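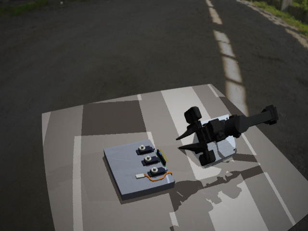 Lekingate Simulated Workcell, Servo Board Edition

Supplier: Hurkberg
Catalog section: Simulation and Training Equipment
Edition in force from: 31/03/2023
Delivery: download, or on storage media by request
License: single site, renewable each December

Overview

The Lekingate Simulated Workcell is a rendered working environment for planning, rehearsing and reviewing small assembly and handling tasks before they are carried out on a physical arm. The Servo Board Edition contains an arm with a two-finger gripper, a work mat, and a board carrying small servo motors, a narrow circuit board and wiring. It is supplied together with the Hurkberg Rules of Practice for Simulated Cells, which form part of the license. Purchasers are asked to read the Rules before installation.

The edition is intended for technical colleges, test laboratories and engineering departments that must show how a robot task was checked before release. It does not replace the risk assessment of a physical cell, and no result obtained with it may be presented as evidence that a physical cell is safe.

What is supplied

Scene library with 352 prepared layouts, including indoor and outdoor ground surfaces
Arm, base plate and gripper model, with adjustable joint limits
Servo board model, with parts that may be fixed or released individually
Mat patterns in plain, striped and blocky gray designs
Rules of Practice, 72 pages, in printable form
Blank record sheets for layout approval, trial runs and deviations

Rules for setting up a layout

1. Each layout shall be given a written name and revision before the first trial. A layout that has been changed in any respect, including the ground surface or the direction of light, is a new revision.

2. The base plate shall be placed so that it rests fully on the work mat. Layouts in which any part of the base plate extends past the mat are to be rejected at review.

3. The board shall be within reach of the gripper without any joint coming closer than 3 degrees to its set limit. The reach check is run from the Layout menu and its result is entered on the record sheet.

4. Loose wiring shall be modeled as loose. Users shall not fix a wire or connector to the board in order to make a task easier to complete, unless the same part is fixed on the physical assembly.

5. The gripper shall start open and clear of all parts. Contact at the start of a run makes the run void.

6. Shadows shall remain switched on for any trial that uses camera input. A strongly patterned mat combined with a hard shadow is a recognized difficult condition, and at least one such layout is to be included in every approval set.

Rules for trial runs

Trial runs are divided into practice runs and recorded runs. Practice runs may be stopped, repeated or discarded at the operator's discretion. Recorded runs may not be discarded. Every recorded run is kept with its layout revision, the program version and the name of the person responsible.

A recorded run is counted as complete when the task has ended, the gripper has returned to its starting position, and no unintended contact has been logged. Where unintended contact is logged with the board, a connector or the base plate, the run is entered as a deviation even if the task itself was completed.

Speed settings used in recorded runs shall be the same as those planned for the physical arm. Runs at increased speed are permitted for practice only and must be marked as such.

Sharp or pointed fingers require particular attention. Where the gripper fingers taper to a point, the approach path shall be planned so that the tips do not pass over wiring at low height. The minimum clearance is set by the user's own site procedure and entered under Arm Settings before approval.

Moving from the simulated cell to the physical cell

Approval of a simulated task permits the user to begin commissioning on the physical arm under the user's own safety procedures. It permits nothing further. The following points are to be confirmed in writing at the time of transfer:

The physical arm, gripper and mounting correspond to the approved layout
Any difference in mat, surface or lighting has been noted
Guarding, emergency stop and access control have been checked on site
First movements will be made at reduced speed, with a trained person in attendance
All deviations from the recorded runs have been closed or accepted

Outdoor ground surfaces, such as asphalt and grass, are provided in the library for testing camera-based programs against varied backgrounds. Their presence in the library shall not be read as a recommendation to operate a bench arm on or near a road. The physical arm is to be installed on a level, fixed surface in accordance with its manufacturer's instructions.

Records and retention

Record sheets shall be kept for as long as the task remains in use. Sites holding the extended license may store records on the Clarnport server, where entries are locked once signed. Corrections are made by adding a dated note to the entry; the original is kept unchanged. On request, Hurkberg will review a sample of a site's records and return written comments.

System requirements

A workstation with a dedicated graphics card is required. The base installation takes 239 gigabytes of disk space with the full scene library. Sites with limited storage may install the indoor and outdoor layouts separately. A network connection is needed for license activation and for updates, and the software may otherwise be used offline.

Training

A user course of about two days is available from Hafþórsson, the authorized training provider for this product line. The course covers layout approval, recorded runs and transfer to the physical cell. At least one person at each licensed site must hold a current course certificate before recorded runs are made.

Ordering

Orders are accepted from institutions and registered businesses. Please state the number of workstations, the preferred form of delivery, and whether the extended license is required. A copy of the Rules of Practice may be requested in advance of purchase at no charge. Returns are accepted only where the license has not been activated.

Related items

Lekingate Simulated Workcell, Blank Bench Edition
Rules of Practice for Simulated Cells, additional bound copies
Record sheet pads, layout approval and deviation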